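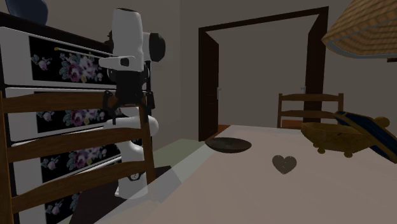 Decoupage on bedroom drawers keeps bubbling, can I save it?

Posted by Olleck in Furniture and Upcycling

I'm partway through doing up a set of drawers for my daughter's room and have run into trouble. The drawers are solid pine, bought second-hand in July. I sanded them, gave them two coats of white acrylic and let that harden for 9 days. Then I stuck floral paper onto the drawer fronts with a PVA-type craft glue, brushed on straight from the tub.

The first front went on fine. The second and third came up in bubbles within 20 minutes, mostly in the middle. I pricked a few with a pin and pressed them down, and some stayed flat but others came back overnight. The paper is medium weight with a dark background, so every wrinkle shows up when the light comes in from the side.

I haven't put any varnish on yet. Should I strip the two bad ones and start again, or is there a way to flatten them? I'd prefer not to buy more paper as the colour I've got has been discontinued. I have one full sheet left, plus offcuts.

Also, do I need to take the handles off? I've been cutting around them and it looks a bit rough.

Cheng
Member, 681 posts

Take the handles off. It's two screws each on most drawers and you'll get a much cleaner edge. Paper over the holes, let it dry, then poke through from the back with a skewer and trim with a craft knife.

As for the bubbles, the paper is swelling after it's already stuck at the edges. It gets damp from the glue and grows a little, and the middle has nowhere to go. Medium weight paper is worse for this than thin napkin paper. What works for me:

Cut the paper a bit oversize and wipe the back with a damp sponge. Leave it for five minutes so it does its growing before it goes near the drawer. Put a thin, even coat of glue on the wood only. Lay the paper from the top edge and work down with a plastic scraper or an old bank card, pushing out to the sides. Leave it overnight and trim the overhang with fine sandpaper, stroking away from the face of the drawer.

Test an offcut first in case the ink runs. Some home-printed papers will smear as soon as they see water.

For the two you've already done, try an iron before you strip anything. Lowest setting, no steam, baking paper over the top, and keep it moving. A lot of PVA glues soften with heat and will grab again. If there's a hard crease, slit along it with a new blade, work a bit of glue underneath with a toothpick and press it flat. On a dark background you can touch up the slit with a matching felt pen. I'd keep your last full sheet for whichever one comes out worst.

Wait at least two days before varnishing, then do three thin coats of water-based. Oil-based will yellow over your white.

Milo
New member

I just used spray adhesive on mine and had no bubbles. It's a bit messy and you only get one go at lining it up. Do it outside.

Olleck
Original poster

Thanks both. The iron fixed one drawer nearly completely. The other still has a crease near the left corner, so I'll try the slit and toothpick on that. Handles are off now and the screws are in a jar.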